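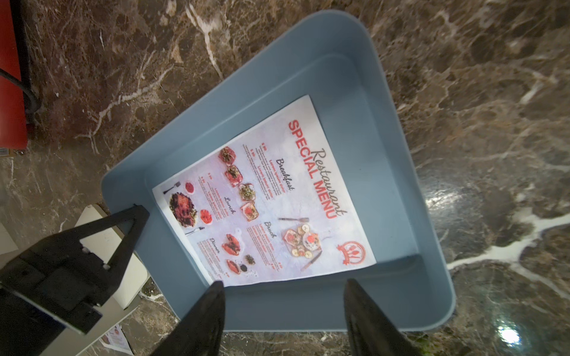

Good morning, and thank you for coming to Womillow. My talk is on how small cafés write their menus.

Slide 2 - we read 24 menus. The longest had 2,908 words. Pause here.

Slide 3 - people look for the price first. Put it after the dish, in the same colour.

Slide 4 - ask the room: who reads the back page?

Contact: Womillow office | Back to top

Comments

Very useful, I will shorten ours.

Are the slides available?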